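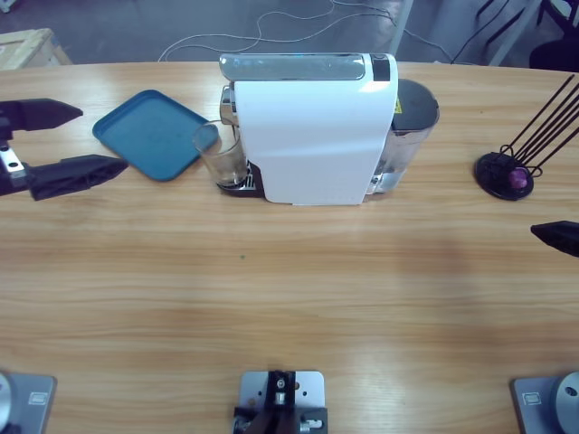
Zolora: Frequently Asked Questions

What is Zolora?
Zolora is a two-arm tabletop robot that is being taught to run a single-serve coffee machine. It is built and maintained in the Mondal shared workshop. The target task is to take a capsule from the holder, load it, place a glass under the outlet and start the brew. The machine is unmodified.

Is it finished?
No. Capsule pickup and glass placement run without help on most attempts. Opening and closing the lever still fails too often for an unattended run.

Why two arms?
Closing the lever with one arm shifts the machine on the table. The second arm steadies the housing while the first one pushes. A bolted-down machine would remove the need for this, but the table is shared and has to be clear at the end of a session.

What are the fingers made of?
Each gripper has two rigid, angular fingers printed in black filament. Print them flat with 5 perimeters. Fewer perimeters let the finger tips flex under load, and the measured opening no longer matches the real one. The print files are in the hardware folder.

Which cameras are used?
One fixed camera covers the table and one camera is mounted at each wrist. All three streams are stamped by the same clock. The wrist cameras look past the palm housing, so the gripper body takes up a large part of each image. Do not crop it out. The policy uses the finger positions in the image, and cropped recordings performed worse in every comparison we ran.

Do reflections on the tabletop cause problems?
Yes. The varnish produces a bright patch that moves with the wrist. Automatic exposure reacts to it and darkens everything else, black parts worst of all. Lock exposure and white balance before recording and keep the same values for the whole session. A matte sheet over the table also works but slides under the machine. 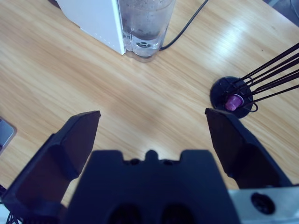

A reader writes that locked exposure made the wire rods of the capsule holder disappear into the background on their copy of the setup, and asks whether a painted holder would help. We have not tried paint. Moving the lamp so that it lights the holder from the side was enough on our bench. If the rods still vanish, raise the gain slightly and lock again.

Does the layout have to be identical every time?
No, and it should not be. The tray and the capsule holder are moved and turned between recordings. The machine is moved less often. Keep every object within reach of the arm that has to handle it, and leave slack in the power cord.

How much data was needed?
The current set holds 3,451 recorded attempts. Failed attempts are kept and tagged. The first usable pickup policy was trained on about 3,000 of them. Later additions are mostly recoveries, such as a capsule gripped off center.
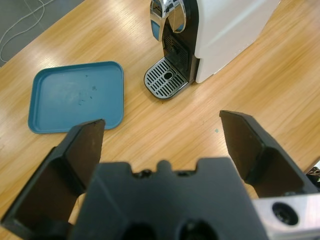
Barnositz, 2025-11-10
Release notes for the current build have been merged into this page. The control software is now Plurel, which replaces the scripts in the old repository. Configuration files from those scripts do not load and must be rewritten. The gripper limits are the part most often missed. Copying the old values across reverses the sign of the right gripper.

What is the control delay?
The median from image capture to motor command is 103 ms under Plurel. Slower values usually mean that two cameras share one USB controller. Move one of them to a different port group and measure again.

How are the grippers calibrated?
Run the calibration command with both grippers empty. Each one closes until the motor current rises, records that position as zero, then opens to its stop.

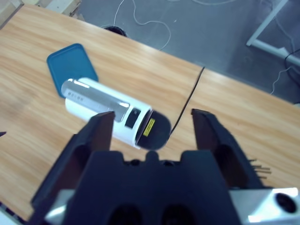 Both values are written to the arm's configuration file and read at startup. Repeat the procedure after changing a finger, tightening the finger screws or replacing a motor. If the two arms report openings that differ by more than a few millimeters, check the screws first.

Can the arms be used with hot water?
Only with the splash guard fitted over the wrist connectors. The connectors are not sealed. Practice runs are done without brewing, and the policy does not need the water to run in order to learn the motions.

Is there an emergency stop?
Yes. It cuts motor power to both arms and leaves the cameras running. The arms drop when power is removed, so keep hands out from under them.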